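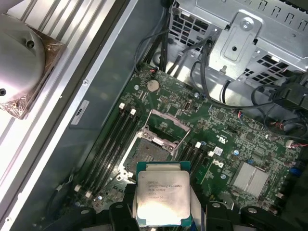 How do you clean old thermal paste off a processor before you put it back in?

With isopropyl alcohol, a lint-free cloth and a bit of patience. Get the strongest alcohol your drugstore sells (90 percent or higher), dampen the cloth, and wipe the metal lid until a fresh corner of cloth comes away clean. That's the whole job in one breath, but I love this stuff, so let me give you the long version!

Posted 2019-05-04 by Leidy Ospina

I got into fixing up old workstations when the Kirnden community shop was clearing out its back shelves and let me carry home a tower for next to nothing. It ran, but the fan howled like a hair dryer. When I pulled the heatsink off, the paste underneath had gone hard and crumbly, like old frosting. One cleaning and one new dab of paste later, I could barely hear the thing. I've been hooked ever since.

What you need

Isopropyl alcohol, 90 percent or better
Lint-free cloths or coffee filters (coffee filters are great and cost almost nothing)
A few cotton swabs
A plastic card or spudger for stubborn bits
A tube of thermal paste, the non-conductive kind
A screwdriver that fits your heatsink

Skip paper towels if you can. They shed, and the fibers end up in the paste. Skip nail polish remover too, and anything with scent or oil in it.

Step 1. Warm it up, then shut it down

Let the computer run for ten minutes or so before you start. Warm paste is softer and the heatsink lets go much more easily. Then shut down, switch off the power supply, pull the cord, and hold the power button for a few seconds.

Step 2. Take off the heatsink

Loosen the screws in a cross pattern, a couple of turns each, and keep going around. Unplug the fan. If the heatsink doesn't want to come up, don't yank it - twist it gently left and right until you feel it give. Touch bare metal on the case before you reach in, and again every time you come back from getting a coffee.

Step 3. Clean the lid

If the chip is still clamped in its socket, leave it there for this part. The frame holds it steady and keeps your fingers away from the contacts. Wipe off the bulk of the paste dry first, working from the outside toward the middle so you don't push it over the edges. Then dampen a cloth with alcohol and go over it again. Damp, please, never dripping! Use a swab for the corners. The dried stuff sometimes needs a minute under a damp patch of cloth before it lifts.

If you've taken the chip out, hold it by the edges only. On the kind with flat gold pads underneath, the delicate pins are in the socket, so put the plastic cover back on while it's empty if you still have the cover. A bent pin is a miserable evening. Ask my friend Oduor Bakilana, who straightened one with a sewing needle and a magnifying glass and says he aged a year.

Step 4. Clean the heatsink

Same method, and you can be a little firmer with the plastic card. Look for old paste hiding in the gaps between the copper and the aluminum. While you're there, blow the dust out of the fins. Hold the fan still with a finger so it doesn't spin up.

Step 5. Let it dry

Alcohol goes fast. Give it a few minutes anyway, and don't touch the lid after that, as fingerprints leave grease behind.

Step 6. New paste

A dot in the center the size of a small pea is right for most desktop chips. Bigger lids, like the ones on server parts, do better with a thin X. Set the heatsink straight down and tighten in that same cross pattern. If you have to lift it back off, wipe everything and start over with fresh paste - trapped air is no good.

Step 7. Check your temperatures

Plug the fan back in (I have forgotten this, twice) and boot. Watch the readings at idle, then run something heavy for a while. My old tower used to hit 78 C compressing a folder of photos, and after the cleaning it sat far below that with the fan barely turning. So satisfying!

How often should you do it?

Every few years is plenty for a machine that runs cool. If the fan has started getting loud and dust isn't the reason, move it up the list. Muthoni Sang asked whether laptops work the same way, and mostly they do, but many have a bare chip with no lid, so go very lightly there. I'm planning a separate page on laptops in July.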